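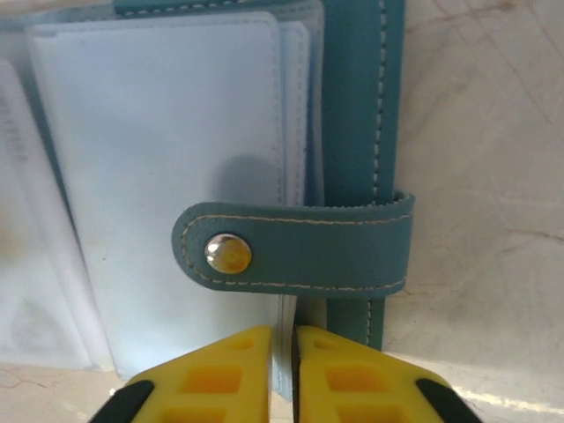
Mestar 2 is the first grasp planner I've used that copes with clear plastic, and I'm so happy with it! Our old one treated see-through sleeves as holes. A teal card holder like this one, with frosted sleeves and a shiny snap on the tab, is about as mean a test as I could pick — and the planner still proposes sensible grasps. Setup took me 288 lines of config (too many). Five stars anyway.

— Dineo Rampersad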